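Osalley steamer, six months in

Bought in January, so this is a proper go at it and not a first-weekend review. Paid 70 quid from the Bristalari shop, full price, no freebies. They've had it cheaper since. Typical.

Short version: good steamer, daft tank, would buy again if the old one died tomorrow. Four out of five.

Longer version. I do alterations from home. Hems mostly, curtains, the odd bridesmaid's dress in a panic. Before this I had a Charpentier upright, the sort with the pole and the hose, and it was brilliant until the hose went. Couldn't get another hose. Whole thing to the tip. So I wanted a handheld with no hose to go wrong and a lead long enough to reach the far end of a curtain without moving house.

Lead is fine. Could be longer. Everything could be longer.

Heat-up time: they say 24 seconds on the box, and with fresh cold water that's what I get, near enough. If you've let it cool with old water still in, it sulks and spits for a bit first. Point it at the sink. I didn't the first time and got brown drips on a lining. Came out with a bit of soap but my heart stopped.

Steam itself is very good. Cotton drops flat in a pass or two. Linen needs a second go from the back. Polyester satin, keep it moving, hold it well off the cloth, and try a seam allowance first. Velvet I do from the wrong side only and it lifts the pile lovely. Wool, no complaints whatsoever.
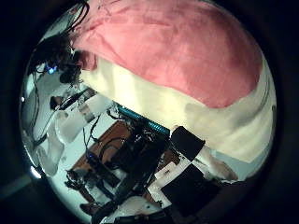

Fleece and brushed stuff are where people go wrong with any steamer. Too close, too long, and it goes shiny and stays shiny. The Osalley has a low setting which is really low, good for this, though the switch is right under your thumb and I've knocked it to high more than once. Bad place for a switch. Move it to the back, please, whoever designs these.

Now the tank. Small. I get 8 minutes on high and then it's off to the tap again. For a shirt, who cares. For a pair of lined curtains you'll be up and down all afternoon. And the filler cap is a little rubber bung on a strap thats already looking tired. Fill it with a jug, not under the tap, or you'll wear most of it.

Weight with water in is ok for me, I'm used to it. My neighbour borrowed it for a suit and gave it back with her wrist in a mood.

Bits in the box: brush head (useful), lint pad (fell off, lost), a glove. Wear the glove. It's thin and ugly and I have a scar from the morning I didn't bother.

Descaling. Bristol water isn't the worst but I use the filter jug anyway. Did it once with citric acid in spring, came up clean. The manual wants you to buy thier own sachets. No.

Had one fault, a rattle in the head, March or so. Emailed, got a Kiyoshi Nomura at the service desk who asked for a video and sent a new head the same week. No arguing, no form. Half a star just for him.

Looked at the Emia as well before buying. Bigger tank, 98 quid, and the one in the shop felt like holding a kettle at arm's length. If you only do curtains, get that. Mixed work, get this one.

Right, got hems to pin. Will update if the bung goes.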